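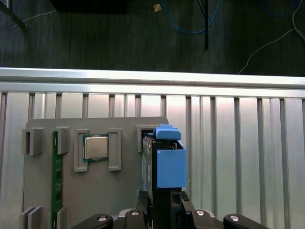 5. Setting up the parts board for visitors

If you've followed section 4 you should have the cell powered, the arm homed and the Torvik controller showing a steady green light. Now for the bit people come to see. I've run this demo at every Nosent open day bar one, and most of what follows I learned by getting it wrong in front of a crowd, so do read it through once before you touch anything.

The demo itself is simple. The arm handles computer parts on a grey board: a memory module, a processor and a tall black part that stands in its slot at the right-hand end. Visitors love it because they know what the bits are (or their kids do), and they can see straight away when something is a hair out of line.

5.1 Before the doors open

1. Press the stop button and check that the controller shows HOLD. Do this even if you're sure. I was sure in April.

2. Wipe the board with a dry cloth. Please don't use the spray from the kitchen, it leaves a film on the clips and the parts start to stick.

3. Seat the processor between its two tall brackets. You want it flat, with no rocking when you press a corner. Hold it by the edges.

4. Stand the memory module in its clips, top end first, then ease the lower end home. If you have to push hard, take it out and start again.

5. Slide the black part into the slot bracket at the upper right. It should go in upright and stay upright when you let go.

6. Look over the blue printed pieces on the gripper. Give each one a gentle wiggle. A tiny bit of give is fine, a click is not, and if you hear one go to 5.4.

Note: the blue pieces are our own prints and they do wear. Ga-eun So keeps the spares in the Sondley drawer, along with the right screwdriver. Put the screwdriver back, she checks!

5.2 Loading the program

1. On the panel choose Programs, then 855. That's the visitor program. Number 79 looks nearly the same in the list but runs at full workshop speed, and you do not want that with people leaning over the rope.

2. Set the speed to 60 per cent. It looks slow to us. It looks plenty fast to someone who's never stood next to an arm before.

3. Release HOLD and run one full cycle with your hand resting by the stop button.

Caution: keep sleeves, lanyards and visitor badges well away from the fingers. Take your own lanyard off before you start, and don't reach over the board while the program is live, however tempting it is to nudge a part straight.

5.3 Talking while it runs

I let the first cycle go by in silence, then explain it on the second. People ask about the force it uses, so I show them the Clindetti screen, where the reading goes up as the gripper touches a part and drops when it lets go. Someone will ask whether it can play chess. I say not this one, and move on to the processor.

If a part goes in crooked, press stop, say so out loud and put it right by hand. Visitors enjoy that more than a perfect run, I've found, and you get the best questions of the day while you're fiddling with the clips.

5.4 If something clicks or slips

1. Press stop and wait for HOLD.

2. Support the part with one hand and open the gripper from the panel, never by pulling at the fingers.

3. Swap the blue piece for a spare and run a cycle with the board empty before you load it again.

4. Write the cycle count in the log. Our longest-lived piece managed 2,332, which I'm quite proud of, although Ga-eun says it should have come off much sooner.

Once the last group has gone, leave the arm in HOLD, take the parts off the board and carry on to section 6 for shutting down.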